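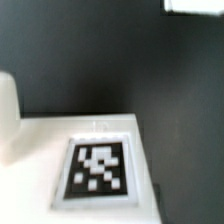
In praise of the plain dark worktop

I have come round to dark grey, and I've come round hard. For years I thought a work surface ought to be pale, cheerful and easy to see crumbs on. Then I moved my bench to the back room in Purnholm and painted the top a flat charcoal (two coats, one Sunday, windows open), and I haven't stopped going on about it since.

Put something white on it! Anything at all, a saucer, a box lid, a bar of soap. On my old beech top a white thing just sat there being white. On charcoal it has a proper edge, and you start noticing the slight bevel along a rim or the way one corner goes a bit greyer than the rest. Cheap things look considered. Good things look marvellous.

People tell me it will be gloomy. I'd say try it before you decide, and keep it matt. Gloss is where dark surfaces go wrong, with every lamp bouncing back at you and every fingerprint on show. A matt top soaks the light up softly and shifts a little through the day, cooler at one end, warmer at the other, and I find that lovely company at four o'clock in November.

Dust does show, I'll give the pale camp that. I wipe mine down with a damp cloth before I start and again when I finish, and it takes me less time than filling the kettle.

My other plea is to leave some of it bare. We're so quick to fill a surface with pots of pens and little trays. Mine has one white thing on it most days and a great stretch of grey beside it, and I can't tell you how much I enjoy sitting down to that in the morning.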